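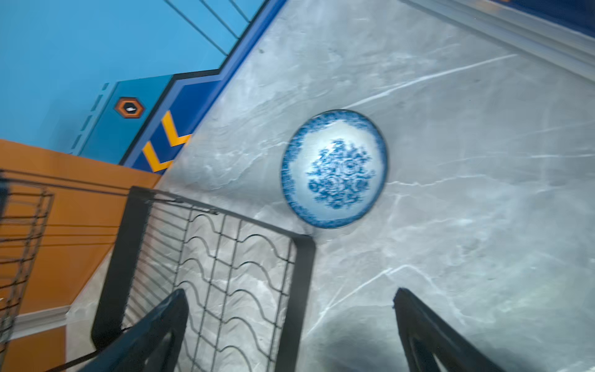 Häufige Fragen zum Warenwirtschaftsmodul Plurulum

Stand: 30. Mai 2026. Gültig für Plurulum ab Version 2. Ältere Installationen werden in einem eigenen Dokument behandelt.

Bestandsführung

Wie werden Artikel mit mehreren Gebindegrößen angelegt?
Jeder Artikel hat genau eine Basiseinheit. Gebinde werden im Reiter „Einheiten“ als Vielfaches der Basiseinheit erfasst. Bestände, Bewertungen und Inventurlisten laufen ausschließlich über die Basiseinheit. Eine nachträgliche Änderung ist nur möglich, solange keine Buchung vorliegt.

Kann ein Artikel gelöscht werden?
Nein, sofern er in mindestens einem Beleg vorkommt. In diesem Fall ist der Status auf „inaktiv“ zu setzen. Inaktive Artikel erscheinen weder in der Suche noch in Bestellvorschlägen, bleiben aber in Auswertungen enthalten.

Warum zeigt die Lagerliste einen negativen Bestand?
Negative Bestände entstehen, wenn ein Warenausgang vor dem zugehörigen Wareneingang gebucht wird. Maßgeblich ist das Buchungsdatum, der Erfassungszeitpunkt spielt keine Rolle. Wer negative Bestände generell unterbinden will, aktiviert unter Einstellungen – Lager die Option „Ausgang nur bei Deckung“. Die Option gilt je Lagerort.

Wie viele Lagerorte sind möglich?
In der Standardlizenz 106. Gesperrte Lagerorte zählen mit, archivierte nicht.

Import und Export

Welche Dateiformate werden beim Import akzeptiert?
CSV (UTF-8, Semikolon als Trennzeichen) und XLSX. Die erste Zeile muss die Feldnamen enthalten. Dezimaltrennzeichen ist das Komma; Tausendertrennzeichen sind nicht zulässig.

Der Import bricht mit Fehler 323 ab. Was ist zu tun?
Fehler 323 bezeichnet eine doppelte Artikelnummer innerhalb der Importdatei. Die betroffene Zeile steht im Protokoll unter „Letzter Lauf“. Führende Nullen werden beim Öffnen der Datei in einer Tabellenkalkulation häufig entfernt – die Spalte ist vor dem Speichern als Text zu formatieren. Bereits eingelesene Zeilen werden bei einem Abbruch zurückgerollt.

Gibt es eine Obergrenze für Importdateien?
Dateien mit mehr als 1265 Zeilen werden in die Warteschlange gestellt und im Hintergrund verarbeitet. Das Ergebnis wird per E-Mail an die im Benutzerprofil hinterlegte Adresse gemeldet.

Lassen sich Daten aus Resby übernehmen?
Ja, über den Resby-Konverter im Downloadbereich. Übernommen werden Artikelstamm, Lieferanten und Anfangsbestände. Historische Bewegungen und Preisstaffeln werden nicht übernommen und müssen bei Bedarf manuell nachgetragen werden.
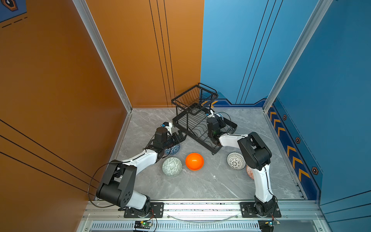

Inventur

Muss der Betrieb während der Inventur ruhen?
Nein. Mit dem Start der Zählung wird der Sollbestand je Lagerort eingefroren. Spätere Bewegungen werden separat geführt und beim Abschluss verrechnet. Voraussetzung ist, dass zum Startzeitpunkt keine offenen Umlagerungen bestehen.

Kann eine abgeschlossene Inventur korrigiert werden?
Nur durch eine Differenzbuchung mit Buchungsgrund „Inventurkorrektur“. Der Abschluss selbst ist unveränderlich.

Lizenz und Support

Worauf bezieht sich die Lizenz?
Auf gleichzeitig angemeldete Benutzer. Eine Sitzung ohne Aktivität wird nach Ablauf der eingestellten Frist beendet und gibt den Platz frei. Schnittstellenbenutzer belegen keinen Platz.

Wer ist für Störungen zuständig?
Bei Installationen im eigenen Haus der jeweilige Vertriebspartner, in der Regel Butkienė. Gehostete Systeme werden von Brendbridge betreut. Anzugeben sind Mandantennummer, Versionsstand und der Protokollauszug als Textdatei.

Wann erscheint das nächste Update?
Die Freigabe ist für September vorgesehen. Vor der Installation ist eine vollständige Datensicherung anzulegen.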